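Hanging a Wire Basket and Hook Rack on a Rail

I put my first basket up in February and have been fussing with rails ever since, so settle in! Wipe the rail, then clip the small hooks along the basket's top edge over it, working from one end to the other. Zip ties will hold a hook rack nicely — one near each end.
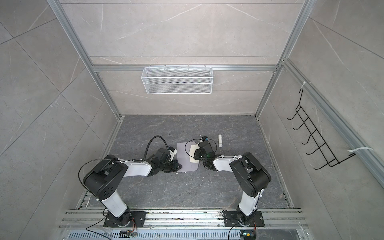 Should I trim the zip tie tails?

Wait until you've lived with the rack for a few days, then snip them close with flush cutters.

Load the basket lightly at first, and keep the heavy things down low.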